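How do you fold track pants so they stay folded??

Covadonga Arrieta
Mine have a zipper pocket and slide open the minute I pick up the stack. Tried rolling, no good. Drawer is 14 inches deep if that matters

Hudance
Zip the pocket first. Legs together, thirds, then tuck the bottom into teh waistband.

widden500
just hang them

Pacheco
What Hudance said but do it on the bed, more room. Waistband goes on the outside, smooth it flat before you lift.

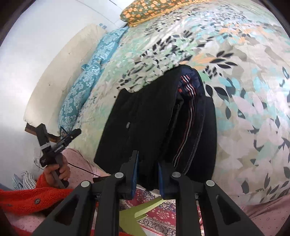
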